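Fosby Handheld Gripper
Demonstration and Open Day

The Fosby is a handheld gripper for recording manual tasks that are later to be carried out by a robot arm. It is supplied by Milum and may be seen in use at the Rotham demonstration rooms, where an open day is held every Wednesday in September.

Visitors are shown the gripper at work before being invited to handle it themselves. Sessions are led by Aoi Miyazaki and Odair Rezende, and each lasts 40 minutes. The device is carried through an ordinary furnished room, past desks and chairs, so that its size and reach can be judged under everyday conditions. Questions on mounting, cabling and data storage may be put to the staff at any point. 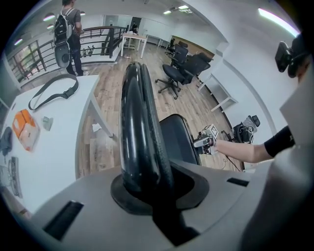 View from the gripper during a session at Rotham. A second handheld device, with a patterned marker, is held at right.

Specification
Weight, without cable: 560 g
Finger length: 73 mm
Housing: light grey
Fingers: black, curved, replaceable
Supplied with: carrying case, cable, one spare pair of fingers

Fingers are checked at the Furukawa workshop before dispatch. Replacement pairs may be ordered separately and can be fitted without returning the unit. Customers who use the gripper daily are advised to inspect the fingers for wear once a month.

Attending a demonstration
Doors open at 10 a.m. Places must be reserved in advance, and groups of more than six are asked to contact Chiyo Fujimoto at the Rotham office. The rooms are on the upper floor. Bags may be kept with you during the session. A printed handbook is available on request.

Enquiries about purchase or hire should be addressed to Miyuki Sakai, Equipment Sales, Milum.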